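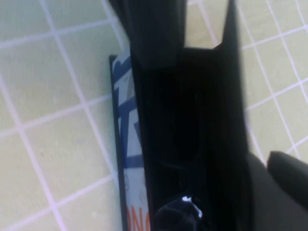

Igwe Building refurbishment: progress to end of September

Tiled surfaces. The pale yellow-green tile has been kept, as agreed with Halima Lawal. Faint gray smudges remain on the matte finish, and the shading is uneven. Garba Bashir will test a neutral cleaner on one bay before any wider treatment. White grout lines are thin, so mechanical raking is excluded from the method.

Materials. Flindach delivered 305 replacement tiles against an order of 355. The balance is due in the next shipment. No cost change.

Labor. 79 hours booked, 46 of them on surface preparation.

Open items. Somtochukwu Bassey to confirm the sealer specification. Payment request for stage two follows with the next report.

Chidubem Edet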